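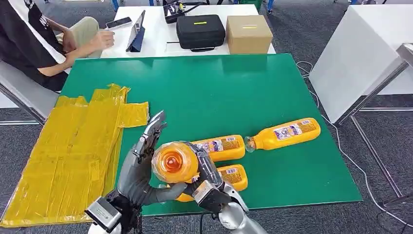
Grultoreck Community College – Drinks and Refreshments Team
About us

We run the refreshments for the college and for the evening classes that use its rooms. The team is part of Student Services and works from the ground floor of the Zadov building, next to the post room. Our counter is open on weekdays in term time, and we take orders for meetings, open evenings and sports fixtures.

The service began as a tea hatch with 3 tables. It moved to its present spot when the Shezi wing was built, and we now hold 222 regular accounts for departments, clubs and outside hirers. Most of our work is still tea, coffee and water. Cold drinks sell mainly in the summer term and on match days.

Orders and delivery

Please order by noon on the day before you need anything. Orders for more than 60 people need a full week. We deliver to any room on the main site and to the sports hall, but not to the workshops at Fandik Road, where hirers collect from the front desk. 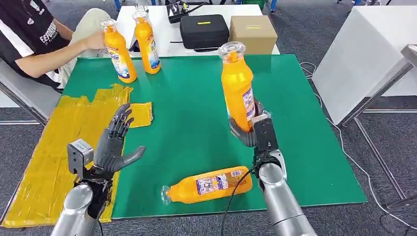
Prices are the same for staff, students and hirers, and are reviewed every February. The current list was agreed on 18 February 2026 and covers hot drinks by the flask and cold drinks by the bottle. Orange plastic bottles with a clear cap and a blue and white label, like the ones standing on the green mat, are charged singly, so a small meeting does not have to take a full case. Unopened bottles can be returned for credit. Flasks are charged whether they are emptied or not.

Clearing up

We collect flasks, cups and trays within 30 minutes of the end of a booking. If your meeting runs over, ring the counter and we will come later.
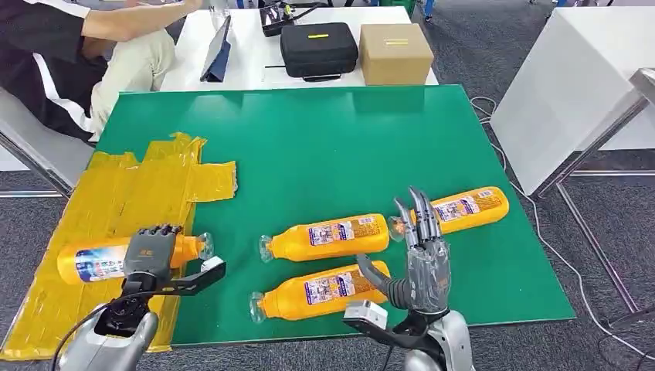

Recycling is handled by our own team and goes out twice a week. Each floor has a bin for cans and another for plastic, and hirers are asked to use them before they leave the room. Bottles left lying on their sides on a table, as these four are, can roll, so please stand up any that still have drink in them. Glass should be handed in at the counter.

Contact

Call at the counter or use the order form on the staff pages. Outside hirers should go through the bookings office – they will pass your order to us.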